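Finding curb edges when the curb is falling apart

Posted January 2026

So you've got a sidewalk robot and it keeps mistaking broken curbs for open road. Ours did too! I spent way too long on this with Yoon-hee Tak, and what finally worked was a pretty simple trick, so I'm writing it up before I forget the steps.

The basic idea is to stop asking your model for one clean curb line. We label short pieces instead, let the gaps be gaps, and join the pieces afterward. We call the joining script Foka (don't ask, Osvaldo named it).

Step 1. Pull still frames from your drives. We used 858, all from residential streets in daylight. Skip the near-duplicates or your scores will look much better than they are.

Step 2. Label the curb in pieces. Click along the edge for as long as you can see it, stop where it crumbles away, then start a new piece when it comes back. Don't guess across a gap. I know it's tempting.

Step 3. Give cracks their own label. This was the big one for us. A long dark crack in concrete looks an awful lot like an edge to a small model, and before we had a crack label it would happily follow one across somebody's driveway.

Step 4. Train as usual. We stopped at 1000 passes, which was probably more than we needed.

Step 5. Run the joiner. Two pieces get linked if they point the same way and the gap is under 8 pixels at our working size. Try your own number here, really, it depends on your camera height.

Then go look at your hard frames by eye. This street is one I keep coming back to when I change anything:

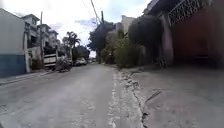
Chipped curb on the right, with a long crack running through the concrete beside it.

The thing to check is whether the joined line stays with the curb or wanders off along the crack. If it wanders, go back to step 3 and look at how you labeled the branches. We had 2 people labeling them differently for a while (sorry, Mal-soon, one of them was me).

I still don't have a good answer for heavy shade under trees. If you've got one, leave a comment!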